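28 Oct 2022

Our robotics club is four weeks into the folding project, and I said I would write some of it up. This is mostly for the two new members who start in May and for anyone at Nundgate who wonders why we spend Fridays on laundry.

The task is clothes folding. We don't program the folds. We do them by hand with grippers, record them, and train on the recordings. The club calls the project Ernura, after a name Chia-hao had left over from an old game.

We have 639 usable recordings so far. The target for the end of term is 844. Shirts are the slowest item by a long way. Towels went quickly in the first two weeks, and I think that gave us the wrong idea of the schedule.

My own part has been short sleeves. The order we settled on is to spread the shirt, straighten the sleeves, fold the sides in, and then bring the hem up. Most of my time goes into the first two steps. If a sleeve is twisted at the start, every later fold comes out crooked and I have to throw the recording away.

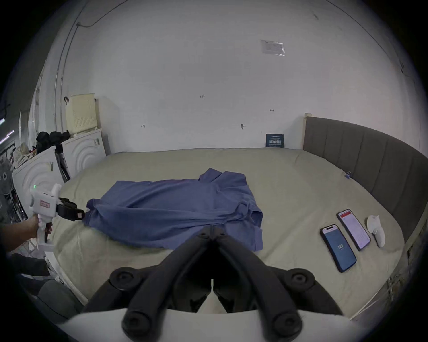

Do you need to know how to code to join the club?

Most of the work at this stage is handling clothes and checking recordings, and members who want to code can learn it from Lamisi Ametepe on the training side.

Lamisi went through my first batch and rejected seven. Three were too fast. In the others I had let go of the cloth before the fold was flat. She wants every movement slower than feels natural, with a short stop before each release. I didn't like this at first, but my second batch had far fewer rejects.

Squeezing the trigger evenly is harder than it sounds. My hand gets tired after an hour, and then I start pinching too much fabric. Chia-hao Man switches hands halfway through a session. I tried that and my left hand is useless, so I take breaks.

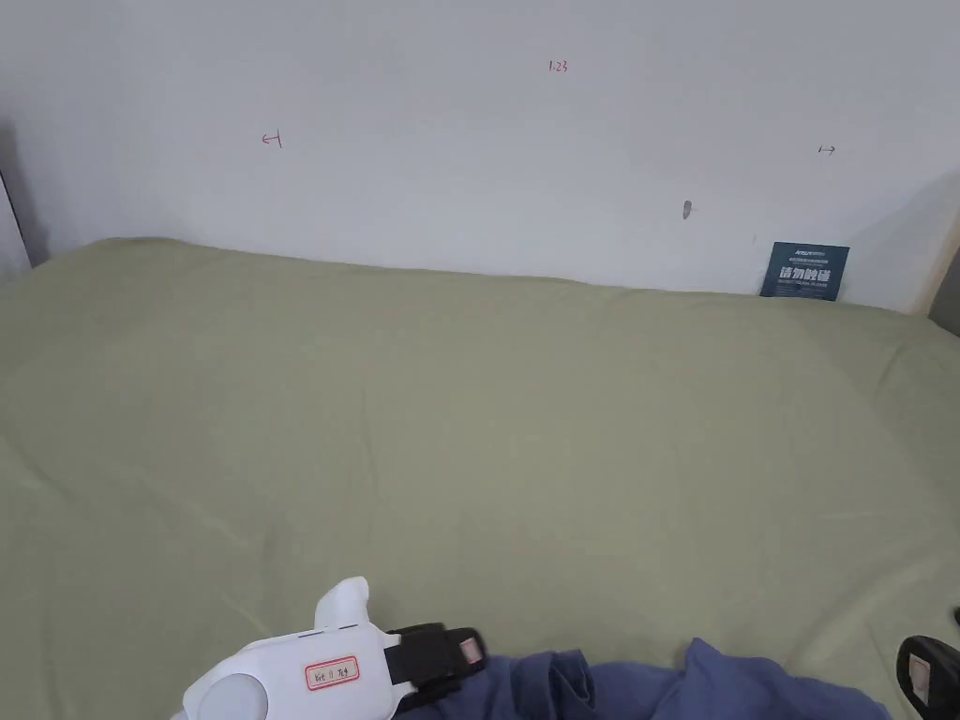
The other thing I had to learn was how to reset. After each fold the shirt has to go back to a mess, and it should be a different mess every time. I kept dropping it the same way without noticing. Now I pick it up by a different part each time, shake it once and let it fall.

We had a long argument about whether to smooth the sheet between recordings. Chia-hao wanted it flat every time. Lamisi said a real bed has wrinkles and the model should see them. We settled on pulling it straight at the start of a session and leaving it alone after that.

Next up are long sleeves, then pants. We also have to finish the entry form for the Gredow student contest, and I still owe Lamisi a paragraph on how we choose the clothes. I'll post again when the first training run is done.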